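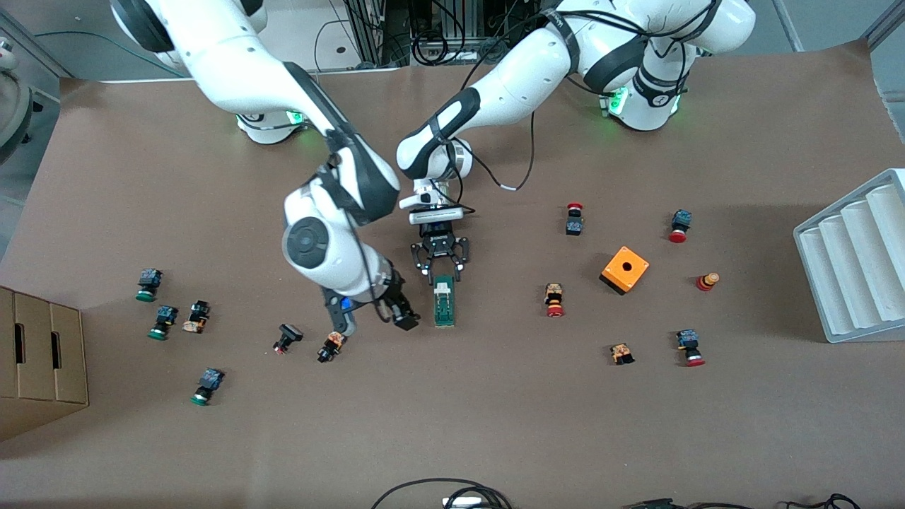 Kemance to sell new shares before listing of Virág unit

Markets > Companies > Share offers

News Markets Companies Currencies Opinion

OSASBERG: Textile group Kemance will offer new shares to investors in February, the company said in a statement published before the market opened. The money will be used to pay back a bank loan and to prepare its home linen unit, Virág, for a separate listing.

The group wants to raise 856 million crowns. Existing shareholders can buy first, and what they do not take will be offered to pension funds and other large buyers. The lowest price for one share is set at 800 crowns, and the final price will be decided after the orders are collected.

"We had two ways to do this, to borrow again or to ask our owners," said finance director Orsolya Deák in a call with analysts. "Interest is still high, so we asked the owners."

Kemance sells bed sheets, towels and table linen to hotel chains and shops in the region. Its sales grew last year, but profit became smaller after cotton prices went up in the spring and the company could not pass the whole increase to its customers.

The largest shareholder, the investment company Dretmont, has promised to buy its full part of the offer. Its chairman, Ernő Szalai, did not want to say if Dretmont would also take shares which are left by others.

Analysts had different opinions. Piyumi Talukder, who follows textile companies for a brokerage in Osasberg, said the lowest price was fair and that the loan had worried investors for a long time. Dean Hulme, a fund manager, said he would wait for the prospectus, as the company has not yet explained how the debt will be divided between the group and Virág.

The shares of Kemance lost two percent in morning trading.

The prospectus must still be approved by the market regulator. The date for the listing of Virág is not decided.

Reporting by Ruairi Forsyth

Related news
Cotton importers ask for longer payment terms
Dretmont sells its part in paper mill
Osasberg exchange changes fees for small companies
Hotel orders help linen makers in weak quarter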